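The woman who runs the mending room at Nurus starts at the sink, because that is where everybody starts. You come in off the lane, you wipe your boots, and before you've had a chance to say what you've brought along she has the kettle on and is telling you where the good mugs are kept.

"I never meant to have a workshop," she says. "I meant to have a spare room with a bench in it, and then people kept turning up with things in shopping bags."

She asked me to leave her name out of it, on the grounds that she already has more toasters than she knows what to do with, and I'm happy to oblige. The people who need to find her seem to manage. Nurus is the old feed store behind the bakery, and it's been open to anyone with a broken household something since she took over the lease 13 years ago. She's there most afternoons and all day Wednesday, which is the day I went.

The work is mostly small plastic, and she says so with real fondness. Lids, caps, catches, hinges, the little cup off the end of something, the foot off the bottom of something else. People are quite prepared to pay a tradie to look at a washing machine, she reckons, but they'll throw out a perfectly good kitchen gadget for want of a part you could lose in your pocket.

"A fellow rang me from Caron, a good two hours' drive, about a knob," she says. "A knob! I told him to post it. He said he'd rather come. So he came, and he stayed for lunch, and he's been back three times since with other people's knobs."

The parts live in drawers along the back wall, and the drawers are a story all by themselves. They came out of a haberdashery called Nitinetti when it closed, and she got them home in six trips with a borrowed trailer, in January, in the kind of heat that makes you regret ever having liked a piece of furniture. The brass label holders are still on them. Some still say things like Bias and Petersham, and she's never changed those, so if you want a rubber foot you have to know to look under Petersham.

She does keep a book. Every repair gets a line in it, in pencil, with what it was and what was done, and on the afternoon I visited she was up to number 1335, a soap dispenser. I asked whether she ever reads back through it and she laughed and said only in winter.

What I really wanted to know was how she goes about it when a thing arrives in bits and she's never seen one before. She thought for a good while, long enough to top up both our teas.

"Well, I clear a spot first. I like a white surface under me, always have, my mother sewed on a white table and I suppose it stuck. You put the bits down and you leave them alone for a minute. That's the hard part for most people, they want to be shoving things together straight away. I just look at the shapes. You look for where there's a ridge and where there's a notch, and have a think about what might have sat against what.

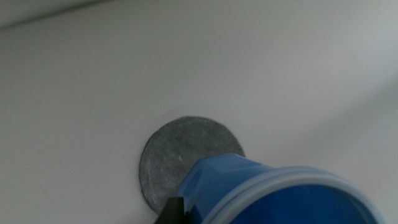 "And then you try it, gently, and if it won't go you stop. I've cracked more things by being sure of myself than I ever have by dithering. My rule is that if I've tried it six different ways, I put the whole lot in an ice cream tub with a note on it and go and do something else - hang the washing out, walk down to the bakery. Half the time I'll come back and see it from the door."

The tubs are stacked under the window, and there's a fair tower of them. She doesn't think of those as failures. Most have been waiting on a part from Ulutach, the salvage yard out past the silos, where they put aside a carton of odds and ends for her and ring when it's full. She collects it herself, and tips the lot out on an old bedsheet, and that, she says, is her idea of a lovely evening.

Before I left she had a look at the lid of my thermos, which I hadn't brought to be mended and hadn't known was cracked. It went in a tub. I'm to come back for it next week, and I've been told to bring scones.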